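Arkusau laundry set, README

Recordings from a two-armed humanoid at a front-loading washer, made by members of the Merdale shared workshop. Dirk Maes and Mwanaisha Waweru did the arms and grippers, Njoroge Simiyu the recording software. First release April 2021.

Contents

2510 clips in 319 sessions. Each session has one head stream and two wrist streams, with joint positions logged alongside. File names start with the session number, then the stream (head, left, right).

Sample stills

One head still first, then two wrist stills.

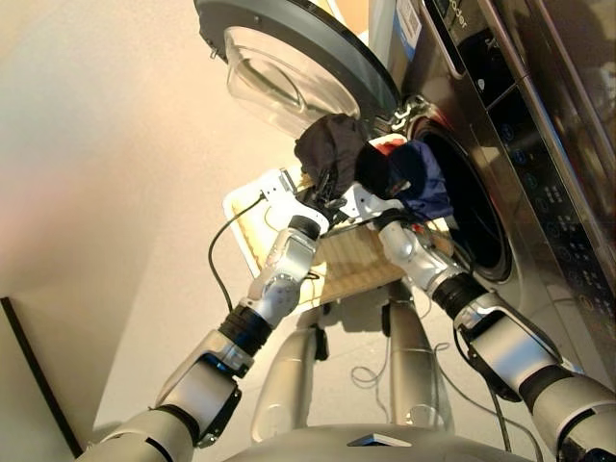
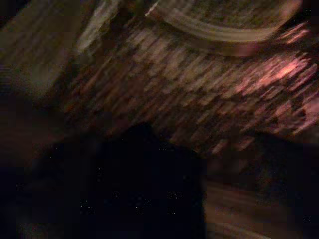
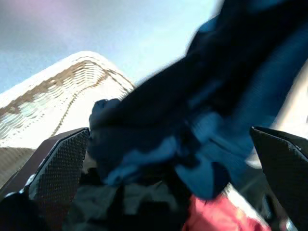 Known problems

– Wrist streams smear badly when the arm moves fast in low light. We kept those clips – filter on the "blur" column if you don't want them.
– Bright backgrounds blow out to white. Exposure is automatic on both wrists.
– Dark clothes are over-represented. Navy against black is hard to label, and the garment masks for those clips are rough.
– Clock drift between head and wrist streams is corrected from session 200 on. Earlier sessions need the offsets in sync.csv.

Labels

Faraji Temba and Shabani Khaemba labeled grasp start, grasp end and garment color. Where they disagreed, both values are kept, separated by a slash.

Use

Free for any use with credit to the Arkusau project. Send corrections to Njoroge with the session number and stream. Version 2 is planned for July and will add depth for the head stream only.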